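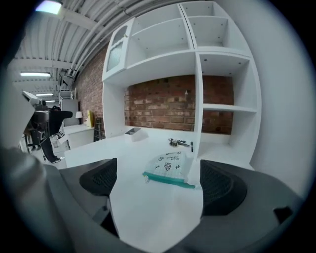 The desk came with the room, and Mirela was the third person to use it. The first one had worked for Hedlund until the firm moved north, and the second one left in March and did not tell anyone. When Mirela asked for the key to the office, Mr. Tormod Tangen gave it to her with an envelope and told her that whatever she found on the desk was now hers. She found a clear pouch with a teal zipper, printed all over with little line drawings. There was something like a small house among them, and she looked at this house for a long time before she sat down.

Her work was to write letters for Dakiten. People wrote to the company when a parcel was lost, and Mirela wrote back to them. She wrote slowly, in a language she had learned from her aunt's cookbooks and from the radio, and she checked every letter two times.

On the first evening she wanted to clean the desk properly. She wiped the top up to the bricks and pulled at the wide drawer in the middle. It did not open. She tried the four drawers on the left side, one after another, and they all opened easily and smelled of pencils.

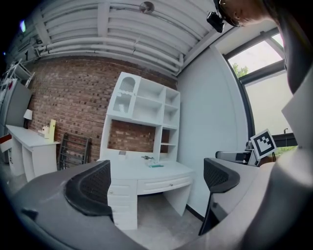 She telephoned Mr. Tangen.

"The middle drawer is locked," she said.

"It has no lock," he said. "You must lift it a little. Lift, and then pull. The desk is 33 years old and it has its own opinion."

She lifted and pulled. Inside there was a stack of letters, tied with a string. All of them were addressed to the same woman in Tresis, a town that Mirela knew only from the train. The envelopes had stamps on them – good stamps, never used. She counted 14.

She did not read them. She put them in the bottom drawer on the left, and she felt for the whole week that they were breathing there.

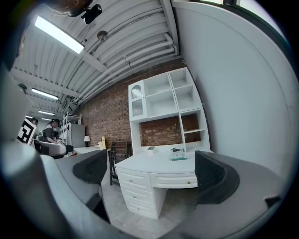 The desk, with the drawers on the left side.

On Thursday she stayed late. The building was quiet, and she heard only the water going through the pipes. She took out the letters and laid them in a row on the desktop. The handwriting on the first was straight and proud. On the last it was smaller, and the name of the street had been written two times, the first one crossed out.

Maybe he was a coward, the man before her. Or maybe he had been waiting for one more sentence, a better one, and then the room was given to somebody else. Mirela understood this. She had her own letter, to her sister, and it was already eight months old. It was at home, inside a dictionary.

She looked up at the cubbies over the desk. She had planned to fill them with the folders from Fluditz, who sent too many folders, but she liked how the bricks showed through at the back.

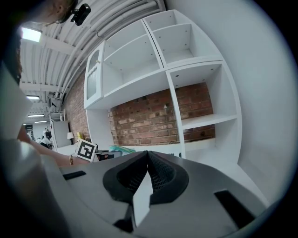 At half past six Mr. Tangen came by with his coat on.

"You found them, then," he said.

"You knew?"

"I showed him also how to open the drawer." He turned his hat in his hands. "I thought, it is not my place to post another man's letters."

"Is it mine?"

He thought about it so seriously that she was a little ashamed to have asked.

"There is a mailbox on the corner," he said at last. "They empty it at 8." Then he wished her a good evening and went down the stairs, holding the rail.

Mirela untied the string completely and tied it again. She put on her scarf. At the door she went back, took a clean sheet of paper, and wrote her sister's name at the top of it, then the word "dear" in front, where she had left too little space.

Reading time: 2 minutes
Last updated in March
Contact the author | © All rights reserved | Back to top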